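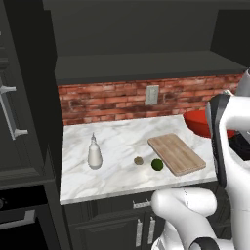
23rd May

The stair runner is down! I have been up and down it so many times this evening that my knees are sore, and I went up once more just now to get this notebook, which I could have done without, as there was a perfectly good pad by the phone. I wanted the walk.

I should go back a bit, as I haven't written since the carpet came up. Under it were pine treads with a stripe of thick brown varnish down each side and bare gray wood in the middle, where some earlier carpet must have sat. I scraped and sanded for what felt like my whole life. The varnish came off in gummy curls and clogged every sheet of sandpaper in the house. Then primer, then two coats of that deep blue-green (Jiller, satin, the one I had been carrying around as a chip in my wallet since February). I painted every other step so we could still get to bed, then did the ones in between. Nima forgot the system exactly once and there is a heel print on the fourth step that the runner now covers. Lucky boy.

The runner itself is the Rornia flatweave, rust and cream with a thin navy line near each edge. I went back and forth on it forever. Pouran thought it would be too much next to the green, and I did have a wobble when the roll arrived and I saw the whole thing laid out along the hall floor. But up on the stairs you see it in small slices, one tread at a time, and it calms right down. The navy line runs the full height of the staircase and makes the whole thing look so much taller. I love it. I can't stop looking at it.

Bahman came at 9 with his knee kicker and his staple gun and a bag of apricots. We did the measuring first, center mark on every tread, and it's a good thing we did, as the stairs are wider at the bottom than at the top by a finger's width. If we had gone off the wall side the runner would have wandered over toward the banister. So, pencil line down the middle, then masking tape each side, then the gripper strips, then the pads. The pads are cut short so the edge of the runner falls over them and you don't see any felt. Bahman did the first three steps and then handed me the bolster and said go on. I was slow! But by the turn I had it, pushing the weave hard into the crease and stapling through the back, and he only had to redo one. 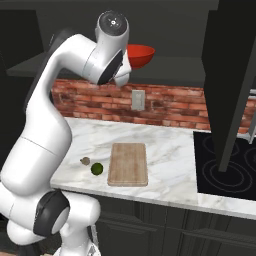

White arm with the round black cap at the top.

The turn was the hard part, as I knew it would be. Three wedge-shaped steps, and a striped runner doesn't want to go around a corner. You can cut it and seam it, or you can fold the extra under at each riser. We folded. It took longer than the rest of the staircase put together and there was a bad moment on the second wedge when the stripe kinked and I said a word that Tahmineh heard from the yard. We pulled it all up, ate apricots on the landing, and tried again with the fold tucked lower, and this time the line came around like it had been drawn. Bahman took a picture of it to show his brother-in-law.

Rods next. I want the plain brass ones, the slim kind, and Kwok has them but only in packs of five, and I have fourteen steps, so there will be one left over. Houshang says he will turn it into a towel rail. I drove over to Stitadcombe last week to see them in person and they are a bit yellower than on the website, but I think they will dull down. The antique finish was nice too, more brown. Hmm. I may go and look again.

Money, for the record, so I can't fool myself later: runner $202, pads and grippers and staples not much at all, paint I already had. I had put $200 aside for the runner, so that is close enough to make me feel very clever. The rods will spoil it.

Still to do – touch up the skirting where the bolster slipped, fill the old nail holes in the bottom post, decide about the banister. Tahmineh wants it left as bare wood with oil. I was all set for black. Standing at the bottom tonight with the hall lamp on, I think she might be right, the wood goes so well with the rust. Also the wall by the coat hooks suddenly looks very tired. I had not noticed it at all until today. Maybe a warm off-white, or that pinkish plaster color Pouran used in her bathroom. I'll ask her what it was called.

Must buy more masking tape. And return Bahman's knee kicker, he left it under the bench.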